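The Well-Kept Linen Closet
Household textiles receive less care than almost anything else in the home. A winter of heavy use is the right time to reconsider how they are folded, stored and retired.

2/21/21

By the end of February, most households have asked a great deal of their bedding. Blankets that came out of storage in the fall have been dragged to sofas, spread over guest beds and carried to the car. Quilts have been slept under every night for months. The linen closet, if the home has one, has gradually turned into a place where things are pushed in and the door is leaned on until it shuts.

The Arnetti Institute for Domestic Textiles has spent the past two winters looking at what happens behind that door. Its household survey, completed this season, drew replies from 479 homes in cities and small towns. Of these, 117 reported that they kept at least one blanket they had not unfolded in the past year. Many could not say what condition it was in. A larger number said that they owned enough bedding but could rarely find the piece they wanted.

The Institute's conclusion is that few homes need more shelves. What they need is a consistent way of folding, and a regular date on which everything is taken out and looked at.

Folding for the shelf

The method taught in the Institute's public workshops begins with the depth of the shelf. A blanket folded to suit the bed, in halves and halves again, will usually come out too wide or too deep for the place where it is to be kept. It then hangs over the edge, or is bent a final time to make it fit, and the stack begins to lean. Measuring the shelf first takes a minute and settles the matter for good.

Fleece deserves separate attention. It is light and springy, and it does not hold a sharp crease the way a cotton sheet does. A square stack of fleece throws tends to slide apart as soon as one is pulled from the middle. For this reason the workshops recommend a long, narrow fold: the cloth is laid flat on the bed, brought in lengthwise from both sides, then brought in again until it forms a strip a little wider than the hand. The strip may be stored at full length in an underbed drawer, or folded over once and stood on end in a bin, so that every throw can be seen from above.

The bed itself is the best work surface in most homes. It is large and soft, and it stands at a comfortable height. A made bed is preferable to a bare mattress, as a quilt or coverlet gives the cloth something to grip while the first folds are made. 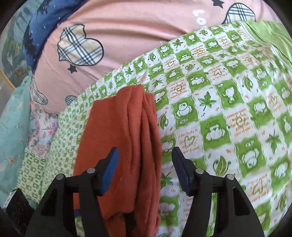
Fleece also collects whatever it touches. Lint, pet hair and loose fibers cling to the nap and are pressed deeper into it when the cloth is folded. The Institute advises going over each piece with a lint brush or a slightly damp hand before it is put away, working in one direction. Throws should be washed separately from towels, which shed heavily, and should be dried on low heat. Fabric softener is best left out, for it coats the fibers and dulls them over time.

Edges should be turned to the inside. A blanket stored with its hem exposed will catch on rough shelving, and a pulled thread at the hem is usually where a blanket's decline begins. The smooth, rounded side of the fold should face the front of the shelf.

Quilts and printed covers

Quilts call for a different approach. The filling settles along any line where the quilt is folded, and a quilt kept in the same folds for several years will show those lines on the bed. Refolding twice a year, in thirds one time and in halves the next, spreads the strain. Printed covers should be stored with the pattern inward, away from daylight, particularly where the closet has a glass door or stands open to the room.

Bright novelty prints are often treated as the exception, on the view that they belong to a child's room and will be outgrown. The survey replies suggest otherwise. Cartoon animals, cheerful slogans and checkerboard colors were named again and again among the pieces that households were least willing to part with. A cover of this kind, washed in cold water and turned inside out, can keep its color for many years. It should be given the same shelf space and the same care as the plain white set bought for company.

The Skeder system

The most thorough approach now in use comes from the Skeder Housing Cooperative, where 40 apartments share a single linen room on the ground floor. Space there is allotted by shelf, and each apartment has two. Skeder's written rules fit on one sheet of paper, which is taped inside the door. Blankets go on the lower shelf and sheets on the upper. Nothing is stored in plastic bags. Every set of sheets is kept inside one of its own pillowcases, so that no piece is lost.

Twice a year, in March and again in the fall, the room is emptied. Shelves are wiped down and left open until they are dry. Residents refold their own bedding before it goes back, and anything unwanted is placed on a long table by the entrance, where any other resident may take it. What remains after a week is sent to Piątek, a repair workshop in the same district that mends what can be mended and cuts the rest into lining and padding.

Piątek accepts bedding from the public as well. The workshop asks that items be clean and dry, and that damage be marked with a safety pin. Small holes in fleece can be closed by hand with matching thread. Worn quilt bindings are replaced at the owner's request, and the workshop keeps a supply of salvaged cotton for the purpose.

Boxes, bins and labels

Households without a linen closet will need containers. Open fabric bins and slatted wooden boxes both let air move through the contents. The Institute's staff have used the Sastska underbed box for their own demonstrations and find its shallow depth well suited to the long fold, although its lid must be lifted off completely and requires clear floor space beside the bed.

Labels should name the bed for which the contents are intended, along with the size. "Twin, back bedroom" is more useful than "sheets." Pencil on a card tag is sufficient and can be changed when a room changes hands.

The Institute's folding workshops resume in March. Participants are asked to bring one blanket and the measurements of the shelf on which it will be kept.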